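Clusov Lakeside Rentals Owners' Association
Minutes of the winter meeting, February 6, 2026
Held in the upstairs room at the Isden office

Present: owners or agents for 14 of the 17 member cottages, the booking manager, the cleaning contractor. Apologies were received from the owners of the two cottages on Mill Lane.

1. Minutes of the last meeting
The October minutes were approved with one correction. Under item 6, the mooring fee applies to guests' own boats only. Rowboats that come with a cottage are not charged.

2. Bookings report
The booking manager reported 181 weeks sold for the coming season as of the morning of the meeting. Of these, 93 were to returning guests. July and the first half of August are nearly full. May is slow, and so is the stretch after the schools go back. The three smallest cottages are doing better than the large ones in those months.

Several owners asked for shorter stays to be opened up in May. Agreed that three-night stays may be offered from the start of the season until Memorial Day, at each owner's choice. Owners who want this must tell the office by the end of the month so the calendar can be changed. Owners who say nothing will stay on full weeks.

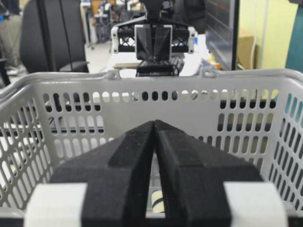
The booking manager asked that nobody take bookings by phone and enter them later. There were two double bookings last summer, both at the Cundholm end, and both came from this. One family had to be moved to a motel in Isden at the association's cost. Anyone taking a direct booking is to block the dates online before hanging up.

3. Damage deposit
The deposit has been $100 for all cottages. A proposal to raise it to $150 for the four-bedroom places was discussed and put to a vote. Not carried. The deposit stays as it is. The time for returning it was also discussed. Guests are told seven days, but some waited three weeks in the fall. The office will send it back on day five unless the owner has reported a problem in writing.

4. Pets
Dogs are allowed at nine cottages. The fee of $50 per stay will now be shown in the first price the guest sees, and no longer added at checkout. One owner wanted a limit of one dog. Left to individual owners, but the limit has to be on the listing.

5. Linens and changeovers
Check-out remains 10 a.m. and check-in 4 p.m. The cleaning contractor said the gap is enough for all but the largest cottages when two of those turn over on the same day. She asked owners to stagger the start days where they can. Owners of the three large cottages will settle this among themselves and report to the office.

Sheets and bath towels will again be supplied with every booking. Beach towels will not. The line on the website saying "all towels included" is to be changed, as guests have read it both ways. Kitchen towels were raised, and it was agreed to leave two per cottage per week.

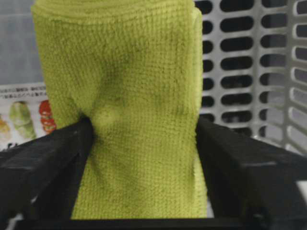 One owner said that guests arriving by bus have no room in their bags for beach towels, and asked whether a set could be rented to them from the office. There was some support for this. The booking manager will find out what it would cost and bring a price to the next meeting.

6. Road and parking
The county has not given a date for the repair of the lake road past the boat ramp. Guests should be sent in by the Cundholm side until it is done. The directions in the welcome letter are out of date and will be rewritten. Trailers are not to be left on the grass at the turnaround.

7. Listing site
The contract with Ueda, which runs the booking pages, comes up for renewal this year. Owners complained that photos load slowly and that the map pin for Clusov lands on the wrong shore. The office has asked for both to be fixed. Agreed to renew for one year only.

8. Other business
Firewood: the price per bundle stays the same. Owners are to keep it under cover.
Canoes: life jackets must be checked before opening. Torn ones are to be thrown out.
Key boxes: codes to be changed between every stay. Two cottages have had the same code since last spring.

The next meeting will be held after the season opens. The office will send the date by email.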